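Ustirard Robotics Centre
Open day thread

1/8
The Centre welcomed visitors to its Ellwood site on Monday for the winter open day. We thank everyone who came, including the school groups who travelled some distance to attend.

2/8
Over 50 people took part in the guided sessions. Groups were kept to 20 so that each visitor could see the screens and put questions to staff.

3/8
The morning program opened with Fluvudura, our household navigation project. Staff explained how a robot is trained in simulated homes before it is permitted to enter a real one.

4/8
Doorways drew the most discussion. The bathroom shown to visitors is viewed between two wooden doors, with a pale blue floor in the foreground and a green mat reaching to the back wall. The planner must judge the gap, the change of floor surface, and the position of the sink and toilet.
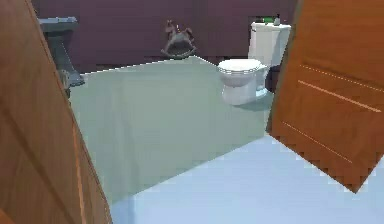
5/8 – AFTERNOON SESSION
Visitors were invited to set a destination and follow the planned route on a second display. Each turn lasted 4 minutes. Several visitors asked how the software treats a door left half open, and a written answer will be added to the project page.

6/8
The Ketodent team then presented its work on gripping small bathroom items such as toothbrushes and tubes. This project is at an early stage – no public trials are planned at present.

7/8
Visitors who left their details at the front desk will receive the session notes by email. Teachers may request a printed set for classroom use.

8/8
The next open day at Ellwood will be held in July. Bookings are free and will open through the Centre's website. Parking is limited, and visitors are encouraged to travel by tram.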